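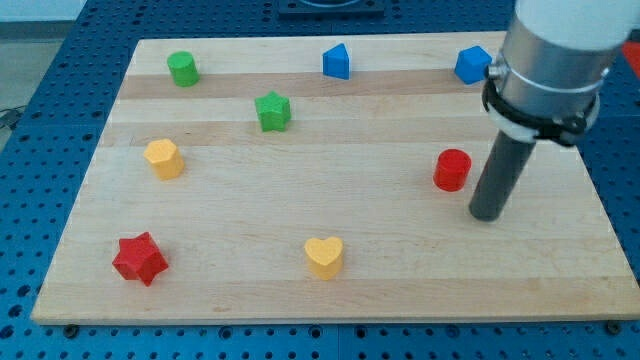

この記事は4分で読めます

2月 文・Istus 取扱ノート係

サイト内検索 キーワードを入力 検索

第3章 木にオイルワックスを塗る(Istusスターターキット)

前の章で中身の確認と換気の準備まで終わっている前提で進めます。まだの人は第2章に戻ってくださいね。この章は、下地づくりから一回目と二回目の塗り、後片付けまでです。私は天板や棚板を塗ることが多いのですが、小物でも手順は同じです。

いちばん上の写真の板のように、白っぽくて木目の淡い材は、塗ると思ったより色が出ます(私は初めてのとき、ちょっと焦りました)。逆に、もともと色の濃い材はあまり変わった感じがしません。仕上がりの色が気になる人は、必ず3-2の試し塗りをやってください。

3-1 用意するもの

・Istusオイルワックス(キットの小缶、40ml入り)
・Clestalbergの布(品番856、箱の底に畳んで入っています)
・Cheungの平刷毛
・研磨パッド、粗目と細目
・かくはん棒
・水を張ったバケツ(キットには入っていません。でも絶対に要ります!)
・汚れてもいい手袋

刷毛は新品でも毛が抜けます。使う前に手のひらでばさばさ叩いて、抜けそうな毛を落としておきましょう。私はこれをさぼって、乾いた天板から毛を一本ずつピンセットで抜いたことがあります。

3-2 試し塗り

1. 塗りたい板と同じ材の端切れを用意します。なければ板の裏側の隅で構いません。
2. 本番と同じように細目のパッドまでかけます。研ぎ方が違うと色も変わってしまうので、ここを省くと試す意味がなくなります。
3. 布の角にオイルを少しだけ取り、すり込みます。
4. 余りを拭き取って一晩置き、明るい窓際と夜の照明の下の両方で見ます。

メモ:塗った直後の濡れ色は、乾くと少し落ち着きます。「濃すぎた」と思っても、その日のうちに決めないで、翌朝もう一度見てください。

3-3 下地をつくる

1. 板を安定した台に置きます。ぐらつくなら、下に滑り止めシートを敷きます。
2. 粗目のパッドで、木目に沿って全体を研ぎます。木目を横切ると細い傷が残り、オイルを塗ったとたんにそこだけ浮き出てきます。
3. 固く絞った布で表面を拭きます。水を含んだ繊維が立って、少しざらつくはずです。
4. 完全に乾いたら、細目のパッドで軽くなでるように研ぎます。力はいりません。
5. 角は一回か二回だけ当てて丸めます。
6. 研ぎ粉を刷毛で払い、乾いた布で拭き取ります。掃除機のブラシノズルがあるなら、そっちのほうが早いです。

注意:以前にニスやウレタンを塗った板には、このオイルは染み込みません。水を一滴垂らしてみて、玉のまま残るようなら塗膜が残っています。その場合は付録の「古い塗膜をはがす」(107ページ)を先に読んでください。

3-4 一回目の塗り

ここがいちばん楽しいところです! 木目がふわっと立ち上がる瞬間は、何枚塗っても飽きません。

1. 缶のふたを開け、かくはん棒で底からゆっくり混ぜます。ワックス分が沈んでいるので、底のぬるっとした感触がなくなるまで続けます。缶は振らないでください。泡が入ります。
2. 小皿に少量だけ移します。缶に直接刷毛を入れると、研ぎ粉が混ざって残りが使いにくくなります。
3. 裏面から塗ります。裏で手を慣らしてから表に移ると、失敗がぐっと減ります。
4. 刷毛で木目に沿って薄くのばします。「足りないかな」くらいで十分です。
5. 木口(板の端の、年輪が見える面)はよく吸うので、最後にもう一度だけ足します。
6. しばらく置いて、表面に残ったオイルを布で全部拭き取ります。布が引っかからず、すっと滑るようになったら終わりです。

注意:拭き残しは、べたつきのいちばんの原因です。「塗りっぱなしのほうが丈夫になりそう」という気持ちはよくわかるのですが、表面に残ったぶんはなかなか固まらず、ほこりを呼ぶだけでした。

メモ:小さな木の部品を塗るときは、刷毛より布のほうが楽です。布にオイルを含ませて、部品のほうをくるくる回します。乾かすときは、細い角材を二本並べて渡しておくと、下の面に跡がつきにくいです。色付きの塗料がもう塗ってあるものは色が移ることがあるので、目立たない場所で試してからにしましょう。口に入れるおもちゃや食器に使うつもりなら、缶の表示を先に確かめてください。

3-5 乾燥と二回目

1. 風通しのよい日陰で一晩以上乾かします。月曜の夜に塗ったなら、火曜の夜に様子を見るくらいの気持ちでいてください。寒い部屋や雨続きのときは、もう一日足します。
2. 指の腹で軽く触って、ひんやりした湿り気が残っていれば、まだ待ちます。
3. 乾いたら細目のパッドで全体をひとなでし、粉を拭きます。
4. 布だけで、一回目よりさらに薄く塗ります。刷毛はもう使いません。
5. すぐに乾いた布へ持ち替えて、磨くように拭き上げます。

三回目は好みです。水がかかる天板ならやってもいいと思いますが、棚板なら私は二回でやめています。

触って乾いていても、中まで固まるにはもっとかかります。最初の一週間は、濡れたコップや熱い鍋を置かないでください。紙や布を載せっぱなしにするのも、貼りつくことがあるので避けます。

3-6 後片付け(ここは飛ばさないで!)

警告:オイルを含んだ布は、丸めて放っておくと自分で熱をもち、火が出ることがあります。布、研磨パッド、手袋は、使い終わったらすぐに水のバケツへ沈めてください。ごみ箱へそのまま入れるのは絶対にだめです。「あとで」もなしでお願いします。

1. 布類を水に完全に沈めます。浮いてくるなら棒で押し込みます。
2. 水を含ませたままポリ袋に入れて口を縛り、お住まいの地域の決まりに従って捨てます。
3. 刷毛は新聞紙で油分をしごき取ってから、専用クリーナーで洗います。洗ったあとは毛先を整えて、吊るして乾かします。しごいた新聞紙も、布と同じように水に沈めます。
4. 缶のふちを拭き、ふたを真上から押して閉めます。ふちにオイルが固まると、次に開けるときに本当に苦労します。
5. 缶は子どもの手の届かない、火の気のない場所に立ててしまいます。

3-7 うまくいかないとき

・まだらになった:下地の研ぎむらか、古い接着剤の跡です。乾いてから、その部分だけでなく面全体を細目で研ぎ、もう一度薄く塗ります。
・何日たってもべたつく:新しいオイルをごく少量布に取り、べたつく面をこすってゆるめ、すぐに拭き取ります。最初は信じられなかったのですが、これが効きます。
・白い輪じみができた:完全に乾かしてから細目で軽く研ぎ、薄く塗り足します。
・色が濃すぎた:染み込んだ色は戻せません。研いで薄くするしかないので、やっぱり試し塗りをおすすめします。

布や刷毛の追加は、Vollthorpeの店頭かオンラインで買えます。布だけ欲しいときは、品番を伝えれば通じます。

次は第4章「ふだんの手入れと塗り直し」です。

当サイトではCookieを使用しています。閲覧を続けると、Cookieの使用に同意したものとみなされます。 同意する 設定を変更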